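第四节 桌面饮料区的布置和日常收拾

先说一句，这一节我写得比前面几节啰嗦。前三节讲的是桌板怎么装、桌腿怎么调平，照着图纸拧螺丝就行。到了饮料这一块，图纸上什么都没有，全是我自己用了大半年摸出来的习惯，所以你看的时候挑有用的拿走就好，不用每一条都照办。

我的桌子是 Starkance 的浅色木纹桌面，装在 Makesgate 那套工作间里。你如果买的是深色款，步骤完全一样，只是水印子没那么显眼（也就更容易忘了擦，哈哈）。

开始之前要准备的东西

圆形杯垫，至少两个，白的最好，脏了一眼就能看见。
半透明的彩色胶带一卷，我用绿的。
干的软布一块，再备一块可以沾湿的。
一个装空瓶空罐的小桶，放在桌子下面靠外的那一侧。

注意：胶带别买那种粘性特别强的。我头一回图省事，拿了封箱用的，撕下来留了一层胶，拿橄榄油揉了好久才揉干净。

4.1 划出饮料区

1. 把桌面全部清空，用微湿的布擦一遍，再用干布擦一遍。胶带贴在有灰的桌面上，两天就翘边。

2. 坐到你平时坐的位置，手自然往前伸，看看惯用手那一侧能够到哪里。饮料区就放在那儿，离桌沿至少留出一个手掌的宽度。别贴着桌边放，袖子一带就下去了。

3. 用胶带贴一条长的横线，当作工作区和自己这一侧的分界。我的习惯是线以内放正在干的活，线以外放手臂。

4. 再贴一条短的，指向放瓶子的位置。这条纯粹是给自己看的，贴歪一点也没关系，我自己的就不怎么直。

5. 把杯垫放在短胶带的那一头，用手掌按一按，确认它不滑。

小提示：胶带两头各折一个小角再贴，以后撕的时候有地方下手，不用拿指甲抠半天。

4.2 瓶子和罐子怎么放

我分开讲，这两样东西脾气差得挺多。

塑料瓶

1. 每次喝完都把盖子拧上，拧到底。我知道你嫌麻烦，我也嫌麻烦，但是拧上盖子的瓶子倒了顶多滚一圈，没拧的那就是另一个故事了。

2. 瓶子直立放在杯垫正中间，标签朝着自己。有好几种水一起开着的时候，看标签比看瓶盖快得多。

3. 从冰箱里拿出来的瓶子，先用干布抹一圈再上杯垫。

4. 瓶子喝到只剩一点底的时候会变得很轻，手背一碰就走位。这时候我一般干脆一口喝掉，直接进桶。

易拉罐

1. 罐子打开以后没有办法再盖上，所以我的规矩是：开了的罐子不进工作区，放到旁边的小边桌上去。

2. 没开的罐子可以在桌上待着，立着放。非要躺着放也行，旁边得有东西挡一下，不然桌面稍微有点不平它就自己溜达走了。第三节里调桌腿那几步如果你跳过去了，现在回去补上吧。

3. 喝空的罐子当天收走，别攒。甜的那种尤其招小虫子，Sitville 这边一到十月还是暖的，我吃过这个亏。

警告：插线板、电源适配器和带裸露接线的东西，一律不要跟开着盖的饮料放在同一块区域里。线太短挪不开的话，就把饮料挪走。
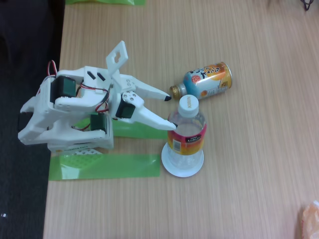

4.3 每天收工时的收拾

我给自己定的是收工前五分钟，放首歌，歌放完就得收完。顺序大致是这样：

1. 先收瓶罐。还有水的拧紧盖子放回杯垫，空的进桶。

2. 把杯垫拿起来，擦杯垫底下那一块桌面。这一步最容易漏！木纹桌面泡一晚上，第二天能看见一个发白的圈，我擦了三天才退下去。

3. 零碎的小件拢到一起，放回它们自己的盒子。胶带线里面的可以留着，明天接着干；跑到线外面的都要归位。

4. 检查胶带。翘起来的地方用指腹压回去，压不住了就整条换掉，别在旧的上面叠新的，叠两层以后边缘会挂灰，袖口蹭上去黏糊糊的。

5. 最后拿干布顺着木纹的方向抹一遍。

注意：含酒精的湿巾我不建议天天用，桌面会慢慢发涩。沾了糖水的地方用温水就能擦掉，多擦两遍而已。

4.4 万一真洒了

1. 先断电，再找布。顺序别反，我是认真的。

2. 用布把水从外往里围，别一上来就往外推，推开了面积更大，缝里也进去了。

3. 桌板拼缝那里用布角压着吸，换干的地方再吸，直到布上没有湿印。

4. 胶带下面如果进了水，整条撕掉，等桌面干透再贴新的。

5. 饮料是甜的话，温水再擦一遍，然后擦干。

4.5 几个我常碰到的小毛病

杯垫跟着瓶子一起被拎起来：底下有水汽吸住了。擦干就好，或者换一个表面有纹路的。

胶带颜色变浅：晒的。我靠窗那一头每隔一阵就要换，里面那一头基本不用管。

瓶子总是放不到杯垫上：说明杯垫的位置不顺手，别跟自己较劲，把杯垫挪到你手每次落下的地方，短胶带也跟着重贴。我前后挪过好几回才定下来。

桌上的瓶子越来越多：这个我没有好办法，桶换大一点试试。

下一节讲线缆怎么走，桌子底下的理线槽要先装好再看，不然得趴下去两趟。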